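The Last Plaster Man in Plelville
Ceilings, cracks and a very long waiting list

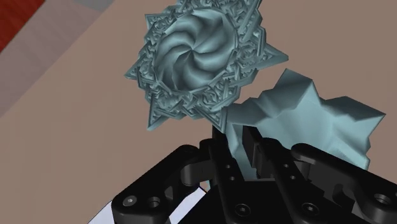
Joscha Voß says the trouble with ceilings is that people only look up when something falls on them. Fair enough. It happened at Dukgate, the old ballroom on the canal side, a chunk of cornice the size of a loaf, down onto the parquet on a Saturday. Nobody under it, luckily. The place had a wedding booked for the evening. They moved it to the bar.

So now everyone in Plelville wants their plaster checked. And there is one man to do it.

Lutz Teuber, workshop behind the tire place, door always open, radio always on. He talks while he mixes. Gypsum into water, never the other way round, let it sit, don't stir yet. Stir. He gets ten minutes out of a batch in July, if that. More in winter. He won't buy the slow stuff. "Slow stuff makes you slow," he says, and then he has to go because it's setting.

What he does, mostly, is repeats. Ornamental plaster was always a repeat business. Somebody carved one rosette, one leaf, one run of egg and dart, and the molds did the rest. Crates of it went out by train. The ballroom ceiling has 98 rosettes, all off the same mold, and Teuber reckons he can tell which ones were cast at the end of the day. Soft edges. The mold gets tired, so does the guy.

Star patterns are his favorite. Eight points, mostly, sometimes more. They turn up over stairwells and in the middle of dining rooms, where the gas lamp used to hang. Knotwork round the rim if the client had money. Plain rim if not. In the Görtz building, up on the third floor, there is one painted over so many times it looks like a pudding. He spent a week on it with a dental pick and a bowl of warm water. Got a third of the way round. The dentist who rents the floor asked if he was allowed to bill for the pick.

The money side is a mess. Dukgate got a quote from a big outfit, Celtus, for taking the whole ceiling down and putting up resin copies. Quick, light, done by fall. Teuber's number was lower but his schedule was, well, his schedule. Fifty rosettes need refixing from above, which means floorboards up, which means the upstairs tenants out. They are not keen.

Resin has its fans. It doesn't crack and one person can carry it up a ladder. It also sounds wrong when you knock on it, and in a ballroom the sound matters, ask anyone who's played there. Plaster gives you a bit back. Voß, who isn't sentimental about any of it, wants the resin for the corridor and the real thing in the hall. That may be how it ends up. The vote keeps getting pushed.

Meanwhile the workshop. Shelves to the roof, molds on every one, each with a number in grease pencil. The highest I found was 3227, a bit of acanthus leaf no longer than my thumb. He doesn't have all of them, the numbers came with the molds from three diferent firms and there are gaps. No list either. There was a list. A pipe burst.

Could someone take over? He shrugs. Two people have tried out with him in the last while, one left for tiling, better pay, the other still comes in the mornings and is getting good at undercuts. Undercuts are the hard part. Pull too early and the tip stays in the rubber, pull too late and you are cutting the rubber.

By four he is washing buckets. You have to wash them right away or you're buying new buckets. The phone goes twice and he lets it ring. It'll be someone with a crack, he says. If it's a hairline, leave it and look again in spring. If you press next to it and the plaster moves, dont stand there, call him and leave your number slowly.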